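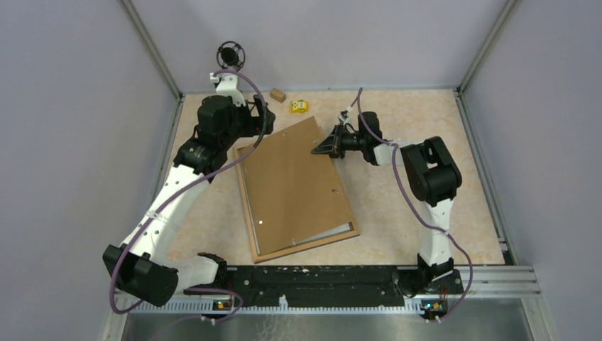
Suha Chidiac would leave the back panel until last, and square the frame with a tape first. Measure corner to corner both ways, she says, and if the two figures differ by more than 2 millimetres, the panel will never sit right, however many fixings go into it.

Most people assembling flat furniture treat the back as trim. It arrives at the bottom of the carton, it is thin, it faces the wall, and by then it is late on a Wednesday and the floor needs to be clear. But a light frame with four butt joints has very little stiffness of its own. Push on a top corner and it turns into a parallelogram. A flat sheet fixed along all four sides stops that movement, and a thin sheet does it nearly as well as a thick one.

The usual fault is a sheet laid down at a slight angle. One corner overhangs, the rail on the opposite side is left exposed, and the gap along the edge tapers. The temptation is to push the high corner until it looks flush and start fixing there. This moves the error to the far end. Si-woo Um, who repairs shelving and cabinets from a unit in Pritameck, sees the result often enough to have a routine for it.

"Take it all back to loose," he says. "Pick one long edge and make that edge right. Then check the short edge against it. If the sheet was cut square and the frame still shows a gap, the frame is out."

His method is to set the sheet against the long rail and put in one fixing at the middle, not driven home. The sheet can still pivot on it. He then racks the frame by hand until the adjoining short rail lines up with the sheet, adds a second loose fixing near that corner, and measures the diagonals again. Everything after that is repetition: work outward from the middle of each side, alternate sides, tighten at the end.

Spacing matters less than edge distance. Fibreboard 3 to 4 millimetres thick breaks out if a pin goes in too close to the edge, and about 10 millimetres is a sensible minimum. Pins can be set at 100 millimetre centres on a bookcase and wider on anything that only carries clothes. Screws with a broad head hold better than pins and can be removed, a point worth considering for renters. They should be stopped as soon as the head touches. Another half turn dimples the surface, and a full turn can pull the head through.

Sheets that have been stored upright are often bowed. Ultan Ó Flaithearta, a joiner in Utham, lays them flat under an even load for a night or two before use, with the hollow side down. He also keeps them in the room where they will be fitted, as fibreboard swells slightly in damp air and a sheet cut tight in a dry workshop can buckle in a laundry.

Oversized holes are the other common repair. Where a pin has torn out of a softwood rail, moving the next one 15 millimetres along is better than reusing the hole. Where the position is fixed by a drilled panel, a sliver of matchstick and a drop of wood glue will give a small screw something to bite.

Tools for the whole job are modest: a tape, a light hammer or a hand screwdriver, and a flat surface larger than the frame. The last is the one people skip. Carpet lets a rail sink under pressure, and a frame squared on carpet may be twisted once it is stood up. A bench or a bare floor is better, with an old towel under any finished face.

Um allows 7 minutes for a small cabinet back and 33 for a wardrobe, including the time spent taking out whatever the owner put in.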